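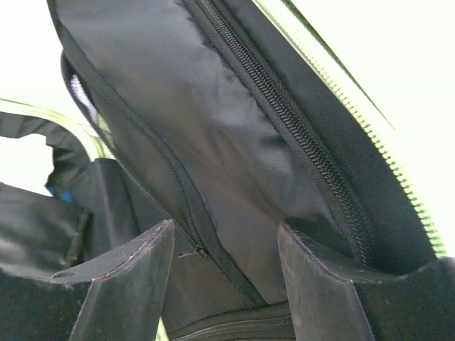 Reading time: 10 minutes

I work with bags. When I tell this at a dinner, people think I sell them or design them, and then I must explain that there is a third kind of work. A customer buys a bag, keeps it for a week, and sends it back. Somebody must open this bag, look in every pocket, move every zipper, and decide if the bag can be sold again. In the returns hall of Jirura, in Nandarton, this somebody was me and my colleagues for six years. Since spring it is also two robot arms, and I want to write down how it is before I forget how it was.

The arms came from a company with the name Urnisex. They are not big. I had imagined something like in a car factory, with yellow paint and a fence. Each one stands on a table beside our tables, with a gripper that has two black fingers and a small camera near the wrist, so on the screen you see more or less what the fingers have in front of them. From there, a bag is a different thing. I have handled so many bags and I never saw one like this, the cloth like a hillside and the zipper teeth like a road going down to the fingers.

Most of our returns are from the Tarigan line. It is a soft bag with many compartments, and black is the color that sells. On one bag you can have a black zipper and next to it a pale green one, almost lime, and piping in the same pale green along an edge. The customers like it very much. For checking, it is not so nice, I mean the black parts. Black nylon shows the light and hides everything else. A black zipper on black tape on black cloth, with a small black pull lying flat, you find it with the thumb before you find it with the eye. The green one you see from across the hall.

How it was before

You took a bag from the trolley. You opened the main zipper and put the whole hand inside, and the hand went around the walls. Then the pockets. You pulled the lining out, looked at the corners, pushed it back. You moved every pull to the end and back to the start. You looked for threads. If a thread was only long, you cut it. If it was coming from a seam that was opening, you put a red card in the bag and it went to repair. A good checker made 58 bags in a shift and did not feel destroyed after. A new person made less, and it was normal, and somebody sat beside this person for the first weeks.

We talked during all this. I did not think of it as part of the work. The hands knew the bags and the mouth was free. I learned half of my English at this table, and also how to cook rice in the oven, and which dentist in Nandarton will shout at you.

How it is now

The robot takes the first look. It opens the bag, or tries to, and it pulls at the panels and the pockets so that the camera can see between them. Then there is a list on a screen, with small pictures, and one of us decides. If the robot is not sure, the bag comes to a table and a person checks it in the old way. In July the two arms and the four of us put 1,138 bags of the Tarigan line through the hall in the first half of the month. I know the number because it was written on the board by the door with a smile drawn beside it.

The robot is slow. I say this first because visitors always expect that it is fast. It goes down to the cloth, it closes the fingers, and often the cloth is not between them, or too much of the cloth is between them. Soft things are difficult. A box has the same shape every time you come to it. A bag that is half open lies down on itself in a new way each time, with folds on folds, and even I sometimes need a moment to understand which is the inside. When the robot has taken a panel together with the lining behind it, it does not feel that it is wrong. My hand feels it at once. I tried to explain to the engineer from Urnisex what it is that I feel, and I could not do it in English. I went home and tried it in my own language, and I could not do it there either. Two layers move on each other, a little. This is the best I have.

But it does not get tired, and I do. At two in the afternoon I have checked many zippers and I begin to see what I expect to see. The arm checks the pull at the end of the shift the same as the first one. Some weeks ago it marked a bag I had already passed in my head, because of teeth that were not closed well near the bottom, just where the tape goes under a seam. I was ashamed for ten minutes and then I was happy that the customer will not get this bag.

What changed for the people

Nobody lost the job, I want to be correct about this. It was promised at the meeting and so far it is kept. One colleague stopped working, but she wanted to move nearer to her daughter for a long time. She was not replaced. So you can say that nobody lost a job and also that there is one job less, and both sentences are true.

The work has divided in two kinds. There is the screen, and there is the table with difficult bags. At the beginning everybody wanted the screen. You sit, the chair is good, you say yes or no. After a month it was the opposite. The eyes hurt from looking at black cloth in bright light, where the background goes white and the bag goes dark, and you must find a thread in it. I also discovered that I trust a picture less than I trust a bag. I would see a short thing sticking out at a seam and not know if it was a loose thread or a tag. With the bag in the hand you know it in one second. So I got up and walked to the bag, and at the end of the day I had walked a lot, which was not the plan of the people who bought the system.

Now we change places every 2 hours. This was our own idea, and I am a little proud of it. The shift leader wrote it on paper and after this it was official.

The table is harder than before. In the old days a difficult bag came between ten easy ones, and the easy ones were a rest. Now the easy ones do not come to us. What comes is wrinkled, or packed strangely, or has something forgotten in a pocket. It is more interesting and I am more tired. When the target for the table was still the old number, we had some bad weeks, and I must say that not everyone in the office understood quickly why good workers became slow. They understand it now. The target for the table is lower, and it has a separate line on the board.

And we talk less. The robots are not noisy, it is not this. The person at the screen looks the other way. We asked to turn the screen table around, and when the cable is long enough they will do it.

About the fingers

I became the person who cleans the gripper. I do not know how it happened, I think I did it one morning and then it was mine. The fingers are flat and matte black, and they collect dust like everything in a hall full of cardboard. They also have scratches. I wipe them at the start of the shift and look at the tips, where they meet the cloth. I do it also for the nylon, which is smooth and shines a little, and a bad edge on a finger could leave a line in it. We had to learn this from the repair side, not from the manual.

It is strange to look after a tool that does my work. My father looked after his sewing machine every evening and he was proud of it, and nobody asked him if the machine made him unhappy. I do not want to say it is the same. He decided what the machine sewed. But when I wipe the fingers, I think about him.

What I would tell to others who get robots at the work

Ask what happens with the target when the easy part goes away. Ask it before the machines are on the tables. We asked after.

Ask who teaches the new people. This is my biggest worry today. A new colleague started in July and she learned the screen in two days. She is careful and quick. But she has not had so many bags in her hands, and the ones that she gets at the table are the worst ones. I learned on easy bags. I asked if she can have a full trolley of normal returns for her first weeks, which the robot does not touch, and the answer was that they will think about it. Meanwhile I put some easy ones aside for her in the morning. I suppose that now I have written this in public, so it is not a secret any more.

Next month there will be a new version of the program, and the arm should be better at finding the pull when it lies flat. I will write again when I have seen it. If you work with soft things and machines, cloth or food or anything like this, please leave a comment, I read all of them, even if I need some days for the answer.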